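Workshop notebook, Pirkstead unit
January 29, 2020
Drutano evaluation, bag disposal task

Supplier's package as delivered: two-arm base, pair of Rarnance hands, one wrist camera per arm, one head camera, and the Mosoti task editor on a two-month trial license. The license started when we activated it in December, so the remaining time is short. Purpose of this entry is to record what the package does on a plain office job before we answer the quote.

Task as written in the editor: take a light blue plastic bag from the desk area, carry it across the carpet, drop it in the pedal bin with the yellow lid. Quoted as "supported out of the box". The task file has 19 steps, two of which are operator confirmations that can be switched off. Left them on.

Wrist view is usable but the sleeve covers a good part of it. The knit folds over the finger bases and the fingers show only from the rim down. A tighter cuff is listed as an accessory. Want to see one before judging the camera position. Loose cable on the carpet near the desk should be routed up under the tabletop before any driving near it. 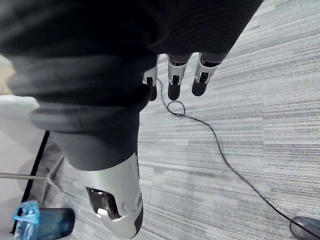

Does the trial license cover both hands or only one?
Both hands are covered, but two-handed steps have to be written by us. The ready-made steps in the editor use one hand at a time.

Grip notes. Thin film is a poor target for the hand's contact sensing. At the default closing force the editor reported "no object" with plastic plainly between the fingers. Raised the setting to 56 on the editor's scale and the message cleared. The manual gives no unit for this scale – ask. A pinch at the middle of the bag leaves both halves free to spread, and the outline the head camera has to deal with gets wide. Gathering at the neck is better for a drop into a bin opening. The grasp planner offers both and does not rank them. 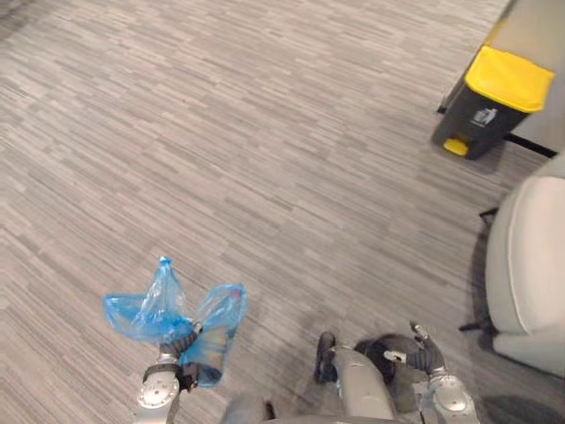
Bag pinched at the middle in the left hand, right hand open, bin at upper right.

Bin approach. The lid is worked by a foot pedal and the base has nothing to press it with. The supplier's task file assumes an open bin, stated only in a footnote to the step list. Options are to lift the lid by its front lip with the free hand, or use an open-top bin for the evaluation. Prefer the first, as the second tests less than we would be paying for. Bin position matters too: with its back close to the wall there is little room behind the lid, and the approach should come in from the pedal side with the bag hand on the left.

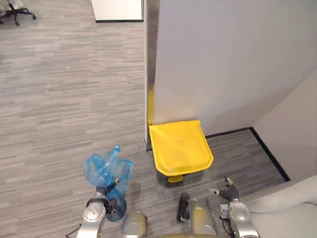

Notebook kept by: evaluation engineer, Pirkstead workshop

Still open with the supplier:
Unit for the closing force scale.
Price of the tighter cuff, per arm.
Whether a lid-lifting step exists in any later release of the editor.
Whether step logs can be exported once the trial ends – the manual says yes in one chapter and is silent in the next.

Quote stays unanswered until the force question is settled. Next entry starts with the lid lift, right hand only, no bag.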